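Wide drawer in the back room cabinet: finally empty, now what goes in it?

Forum: Organizing & Storage > Workrooms and Back Rooms 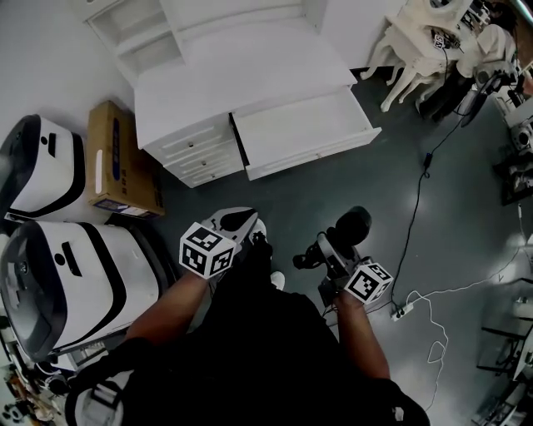

The wide drawer, pulled all the way out and empty.

knobby_drawers
Posts: 2,849

Okay, so I've been threatening to do this since June and I finally did it. The wide drawer in the white cabinet is EMPTY. I had forgotten it was white inside! For as long as I've had the thing it has been the place where everything goes when you hear a car in the driveway. Extension cords, half a roll of gift wrap, takeout menus from when we lived in Jaltatico, a bag of chair feet that don't fit any chair we own.

Now I have a nice clean drawer and I'm scared of it. I know exactly what happens if I don't decide tonight. Somebody puts one battery in there and we're back where we started.

Some background. The room gets used for everything: sewing, mending, wrapping packages, and folding chairs out for when my sister's family comes (well, stacking chairs, the white plastic kind). The cabinet is an Orunport that I got secondhand. The three drawers next to the wide one are already spoken for: thread and needles, tape and labels, and my husband's drawer, which I don't open.

So the choices as I see them:

Fabric, folded flat. I have a lot of cotton and it's living in bags.

Or wrapping and mailing stuff, everything in one place, paper and scissors and so on.

Or puzzles. I do a lot of puzzles and I'd love to be able to lay one out in the drawer and just close it when it's time for dinner.

What would you do? And do I line it first or not?

-----

pantrypete

Mailing stuff, easy. A wide drawer is made for flat things you grab all the time. Padded envelopes, tissue, brown paper cut down to size. Fabric wants a shelf where you can see the folds. In a drawer you only ever use the top layer and forget you own the rest.

You have that open shelf on the left of the cabinet. Put the fabric there.

-----

Morfudd Lougher

I'm going to disagree with Pete. Fabric on an open shelf fades on the folds and collects lint, and if there's a cat in the house you can forget about it. I kept mine on open shelving for six years and every piece had a pale stripe down it when I finally unfolded it. Drawer, closed, dark. File it standing up like folders so you see every edge at once and nothing is on top of anything else.

You do have to fold them all to the same height, so plan on an evening. I cut a piece of cardboard to wrap them around and slide it out when I'm done.

-----

pantrypete

Standing up only works if the drawer is deep enough. I can't judge that from up here. Knobby, how deep is it?

-----

knobby_drawers

No idea, I'll go measure. Brb.

-----

knobby_drawers

Okay, deep enough for a paperback standing up, not deep enough for a cereal box. I realize that isn't a number but the tape measure was in the wide drawer and now it's in one of the bags. Sorry.

No cat! And the window isn't on that side, so fading isn't a huge worry.

-----

lintroller

Paperback height is fine for fat quarters stood up, too short for real yardage unless you fold it pretty tight.

Can I ask about the cardboard box next to the cabinet, the one with the blue panel? Is that staying? If it were mine I'd deal with that before I put one thing in the drawer. Boxes on the floor next to furniture turn into furniture. I had one that I dusted.

-----

knobby_drawers

LOL, fair. That one is leaving, I promise. It's on the list right behind the drawer.

-----

greta_in_the_garage

Puzzle vote! I do exactly this with the bottom drawer of an old map chest and it's wonderful. Get a thin board that fits inside with a finger's width of room on every side, do the puzzle on the board, then lower the board into the drawer. Don't build it right in the drawer. You'll be hunched over like a shrimp and the edge of the cabinet is always in your light.

Check the size before you fall in love with the idea, though. A 500 fits most wide drawers. I've got almost 700 pieces in mine right now and it touches at one corner, which drives me nuts.

-----

pantrypete

Using the best drawer in the room for a puzzle is a crime, I'm sorry. What about the other eleven months of the year?

-----

greta_in_the_garage

I do puzzles twelve months a year, Pete.

-----

Morfudd Lougher

About the liner, yes, put one in before anything else. White interiors show every pencil mark and anything with dye in it will leave a ghost. I bought a roll of the Rurkance stuff, the grippy one, and cut it a little short so it doesn't curl up at the front. Wipe the drawer out and leave it open overnight first.

-----

lintroller

I'd skip the grippy liner for fabric. It grabs. Plain shelf paper, or even a leftover piece of cotton cut to fit — you can throw it in the wash whenever you feel like it. Grippy is good for tools and scissors.

-----

Morfudd Lougher

That's true for a drawer you slide things around in. If they're filed upright you want a bit of grab or the whole row slumps over when you take out two pieces. We may just have to live with this one, lintroller.

-----

sawhorse_dan

Practical question before anybody loads it up. Does that drawer have a stop? It's out a long way in the photo. I had a wide one come off its runners with a load of magazines in it and it landed on my foot. Fabric is heavier than people think and a wide drawer carries it all in the middle.

With it empty you've got a good chance to look at the runners and the screws. Tighten anything that turns. If the bottom gives when you press on the center with your palm, put a strip of wood across underneath and be done with it.

-----

knobby_drawers

It has a stop, but I wouldn't say I trust it. I pressed on the middle like you said and it gives a little. Not a lot. Enough that I made a face.

So maybe that rules out the cotton? Some of it is pretty heavy canvas.

-----

sawhorse_dan

A little flex is normal. Strip underneath and I'd put cotton in it without thinking twice. Canvas I'd keep down low someplace else.

-----

pantrypete

Or you could put some nice lightweight envelopes in it.

-----

newtothis_nell

Jumping in because I have a similar cabinet (mine came from Sinaga, the little store by the bus depot). I split my wide drawer with a divider down the middle, mailing on one side, fabric scraps on the other. It worked for a while, and then the scraps started climbing over the fence. So if you split it, get a divider that goes all the way to the top.

Also, where do you sit when you sort? I see the chairs stacked up against the wall and all I can think is that I'd never take one down, I'd end up on the floor with my legs asleep.

-----

knobby_drawers

Floor, every time! It's easy to sweep and it's got that shine to it, so dropped pins show up if the light's right. My knees have opinions about it. I should just leave one chair off the stack but then it collects coats.

-----

lintroller

A coat chair is fine. Everybody needs a coat chair.

-----

greta_in_the_garage

So what's the verdict? You said you had to decide tonight and it's getting on for 9 p.m. where I am.

-----

knobby_drawers

Okay. Okay. I've been standing in front of it going back and forth and here's where I am.

Cotton goes in, filed upright, light stuff only, after I put Dan's strip under the bottom. Canvas stays in its bag until I find it a spot on the low shelf in the hall. Mailing supplies go in the open shelf in a couple of magazine holders, so Pete gets his way in the wrong place. The puzzle gets a board that goes under the bed. Sorry, Greta, I know. I held a finished corner over the drawer and it was going to be tight.

Liner: I'm using an old pillowcase cut open. Morfudd, if they slump I'll come back and say so.

-----

Morfudd Lougher

They'll slump. Put a bookend at the back of the row.

-----

pantrypete

Magazine holders are okay. Get the kind with the high sides or the tissue paper flops over.

-----

sawhorse_dan

Pre-drill for that strip, and check the length of your screws against the drawer bottom before you drive them. You don't want points coming up through your pillowcase.

-----

knobby_drawers

Noted on the screws, I would absolutely have done that. Found the tape measure too. It was in the bag with the chair feet. Does anyone want a bag of chair feet?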